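Recording vanity demos with the hand-held grippers

Clear the counter first, leave only what the task needs. Grippers on, check the lights on top of both cubes are green. Start a metre back — arms out, cubes where the head camera can see them.

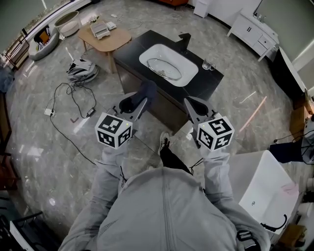 Start position, both grippers pointed at the vanity.

Hold still for 2 seconds, then go. Slow hands, dont twist the cubes away from you. Fumbled it? Keep recording, mark it as a miss afterwards. 30 takes per room, then swap batteries and upload to the Hasstead folder.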